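Filtering demonstrations before training, part two

Posted May 2019

Last time I wrote about the hanger task and how long it took us to get a data set together. I promised numbers, so this post is mostly numbers, plus the one thing we changed that made a difference.

A quick recap for anyone who skipped part one. We want a policy that can take a garment on a hanger off a rail and put it back on the rail without dropping it. The demonstrations come from people using hand-held grippers with a camera on them, so there is no robot in the loop while we collect. Larasati Ong built the tracking side, and I do the training and most of the complaining about disk space. Our code base is called Omard. The arm we test on lives in the Clundmont building, two floors down from my desk.

We ended the collection with 1,943 demonstrations. I trained on all of them first, the way you do, and the policy was poor. It would reach for the hanger well enough, close the fingers a little too high, and then hover. If you watched it for a while you could see it was undecided between two grasps, one on the hook and one on the shoulder of the garment. Both grasps are in the data. Different people had been taught the task on different days and nobody had written down which one to use. That was my job and I didn't do it.

My first idea was to label the grasp type and condition the policy on it. I spent most of a week on this. It helped a bit with the hovering and did nothing for the height error, so I put it aside.

The height error turned out to be a timing problem. The gripper width signal and the video were out of step by 2 frames in part of the data. Two frames doesn't sound like much, but people close their fingers quickly, and by the time the width drops in the log the hand has already started to lift. The policy learned to close while rising. Larasati found it by plotting finger width against the distance between the markers in the video, which I should have done in the first week. Once you see the plot you can't miss it – the two curves have the same shape and one is shifted sideways.

We could fix the offset for most of the affected recordings, but in some of them it drifted from start to end, and those I threw out. I also dropped recordings where tracking was lost for a long stretch. What remained was 1,762 demonstrations, all with the width signal checked against the video. The filter itself is a short script. It computes the best shift in a sliding window, and if the shift changes too much over a recording, the recording is rejected. We call it Khoo in the repo.

Then I retrained with the same network and the same settings and ran 30 trials on the arm. I don't want to make too much of a test that size, but the closing height looked right in nearly all of them and the lift started after the fingers were shut. The hovering is still there, less often. I think it will take a proper rule about grasps during collection to get rid of it, and I'm writing that rule now.

A few smaller notes. Soft garments were harder than stiff ones throughout, before and after the filter, and thin straps were the worst of all. Putting the hanger back is harder than taking it off, mostly in the last bit where the hook has to clear the rail. From the wrist view the hook gets very small just when you need it. I tried cropping the input around the top of the hanger and the results were mixed, so that is off by default in the current version.

I also tried the filter on our older drawer data from the Clorodetti project. It rejected very little there. Drawers get opened slowly and the same shift hardly matters, so I suspect we had the sync bug back then too and never noticed.

Next up is collecting again with the grasp rule in place, on fewer garments and with more people. I'll post the script once I have cleaned out the hard-coded paths.
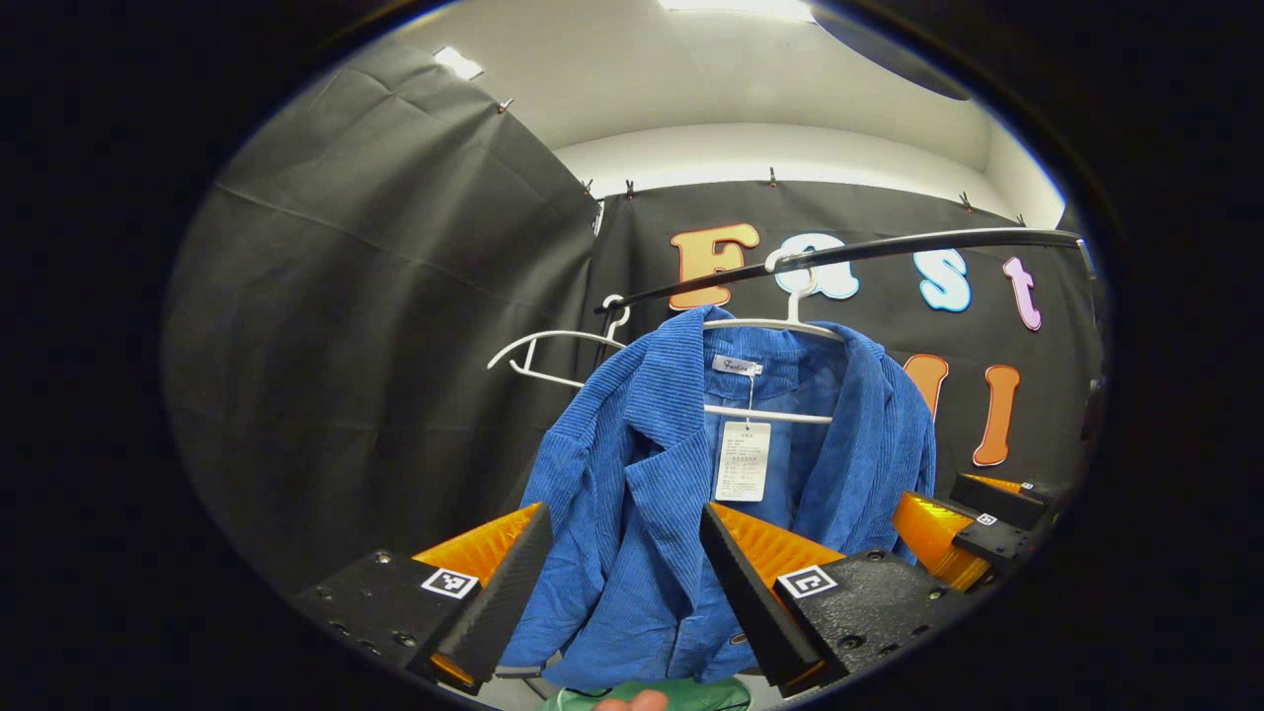
Corduroy jacket on the rail, from the gripper camera.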